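Why is cardboard so strong?

I love cardboard. I've made castles from it, and last Saturday I made a rather wobbly boat (it sank in the paddling pool, but never mind!). So how can something made of paper hold a heavy pile of books? 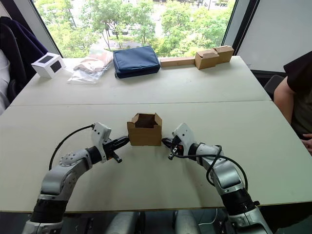

A small cardboard box with an open top.

The secret is in the middle. Find an old box and look closely at a cut edge. See the wiggly line? It's a sheet of paper pressed into waves, glued between 2 flat sheets. The proper word for it is corrugated.

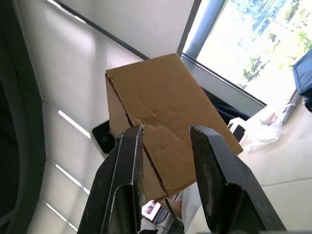
Those waves work like rows of tiny arches, a bit like the ones under a bridge. They share out the weight, and they trap air too, so a box stays nice and light.

Want to try it? Fold a sheet of paper into a zigzag and lay it across 2 mugs. Now put coins on top, one at a time. I got to 42 before mine gave up!
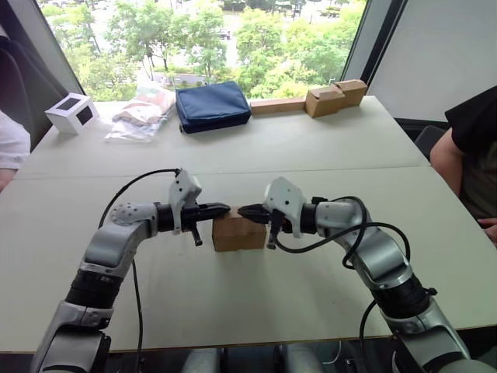

Then do it again with a flat sheet. Mine flopped after 4.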